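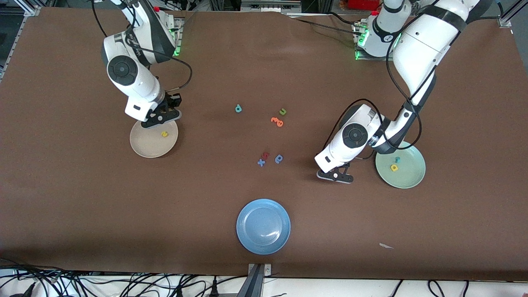

**From:** Marit Sjögren
**To:** arm-users list
**Subject:** Re: [arm-users] spares + gripper order, August 2020

Hi all, quick one between meetings, sorry for typos.

Uliana asked on the list:

> Before the order goes in can somebody tell me what we are really asking for? Trygve's sheet has 25 lines on it and I can't tell which are for the letter sorting table and which are for the second bench at Drosden. Also do we still want a third arm? Kyung-hwa said yes in the hallway, Sølve said no by email. I need one answer. And who is paying for plates.
>
> Uliana Dmytriv

Fair enough. My go at it, shout if wrong.

**Third arm.** No. Not this round. Two arms is what the sorting job is written for and Kyung-hwa's bimanual stuff needs 2, not 3. Kyung-hwa, if you still want it, put it in the Korletey proposal, where there's an equipment line already. I'm taking it off Trygve's sheet tonight.

**Fingers.** Yes, and more than we have listed. Foam letters are small and soft and lie flat on the covering, so the fingers have to come down very close to the table to get hold of one. That means scuffed tips. Sheet says 3 pairs. I'd rather go for 6 and not reorder before Christmas. Same black parallel ones, please no experiments with the narrow tips from Flilloton until Sølve has tried the sample pair.

**Cables.** Longest part of the list, least thought about. Loops at the wrists are OK as they are, I don't want them shortened. The front edge of the table is another matter, black and white leads in a heap down there. Want clips, sleeving and one proper cable tray. Cheap. Should of been done at setup.

**Table covering.** Brown stuff bunches up near the far edge. Get a new roll, same colour, don't switch to grey or we'll be re-tuning the vision all over again.

**Plates and letters.** Petty cash, Uliana, not capital. Plain round ones, no pattern. The cream, green and blue ones are fine and so is the white. Letters: one more bag, same foam type, mixed colours. For anyone who hasn't been in the lab lately, the wrist view is basicly a plate, some letters and a lot of bare table, so we don't need anything fancier than that.
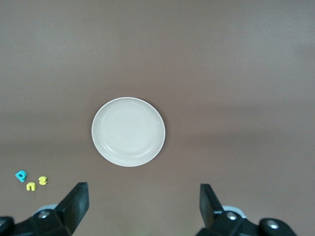
### What I need back from people

- Trygve: split the sheet into two tabs, sorting table and Drosden. Line 76 in the old numbering is a duplicate of the joint cap order, delete it
- Sølve: price on the spare wrist cameras from Orine, with shipping. They quoted without last time and we got stung
- Kyung-hwa: yes or no on moving the arm to Korletey
- Uliana: which cost centre for the cable tray?? I've guessed equipment, may be consumables

If the total comes in over, the order I'd cut in is: second roll of covering, then the tray, then one of the spare cameras. Fingers stay. Without fingers nothing gets sorted and we're paying for bench space to look at a table.

Lead time on the fingers was terrible in the spring so those can go as a seperate PO if the rest is stuck in approvals. Uliana, your call.

Off to the next thing, will check mail after supper.

Marit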